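3.2 Simulated tabletop and the student task set
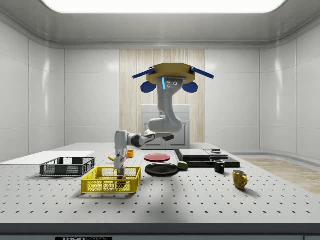 Figure 2. Simulated workcell during a basket task, with the gripper inside the yellow basket.

The project course ran on the simulated cell of Figure 2 for the whole term. A single arm is suspended over a perforated tabletop and carries a parallel gripper with two fingers. The object set mixes kitchen items (plates, mugs, a cup, a banana, a sponge) with two mesh baskets and a low stack of black trays. Students could not edit the object meshes or the room, but they were free to change start positions, grasp parameters and the order of subgoals.

Course teams worked in pairs and submitted controllers through Osilport, the department's job server. Each submission was run on 6 task definitions with fixed random seeds. A run was scored as a success if the target object came to rest inside the goal region before the time limit; partial credit was not given. Over the term the server logged 3,459 valid runs from 29 students. Runs that ended in a physics fault were dropped and are not included in that total.

Picking from a basket was the hardest task class for most teams. The walls restrict the approach angle of the wrist, and a planner that treats the basket as a solid box will reject every usable grasp. Merrick and Khosravi, who taught the lab sections, therefore supplied a collision model with an open top in May. Teams that had already written their own – the Vilta group among them – were allowed to keep it.

Contact settings were left at the values chosen by Duggan for the previous course. We did not tune friction per object, so the results for thin items such as the plates should be read with care. The task definitions were frozen on Jun 30, 2021, and all scores in Section 4 use that version.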